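Kuusk Demonstration Recording Station
March 25, 2021
By Nimal Dewan

The Kuusk station is a complete table set for recording examples of arm and gripper work, from which a learning system can be trained. It is delivered from our Liden workshop ready to assemble.

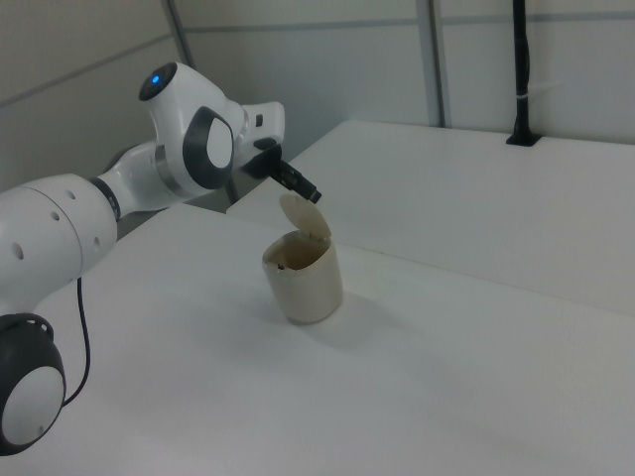 Rokeya Kanagaratnam wrote to us that her group at Stumilness had stopped keeping only the good attempts. They now keep also the recordings where the grasp fails, with a label, and she would like every buyer to be told this before the first day of work. We agree with her, and the recording program has a "failed" key for this purpose beside the "keep" key.

What the station does

The operator guides the arm through one short task, for example closing the hinged lid of a cup. The program stores the joint positions, the gripper opening and the pictures from the fixed camera, all with the same clock. One such recording we call an episode. After each episode the operator gives it a label and puts the object back in a new position.

The white table and the plain grey panels are our usual colours. Other colours can be ordered, but please choose before recording starts and do not change them in the middle of a set.

Supplied with the station

Table and wall panels
Pole for the fixed camera, with bracket
Recording program, licence for one computer
Starter set of 206 episodes, lid tasks only
Printed handbook, 20 pages

The arm and the gripper are not in the price. Please tell us which model you own and we will check the fitting of the base plate.

Storage

The disk supplied holds 1000 episodes of ordinary length. When it is full the program does not write over old files; it stops and asks for another disk. Since December the export to the Sornville format is also included.

Delivery and help

Delivery takes 12 working days inside the country. Assembly needs two persons and one afternoon. For questions on labelling write to Anjana Siriwardena, for spare parts to Mizanur Biswas. Please give the serial number, it is printed under the front edge of the table.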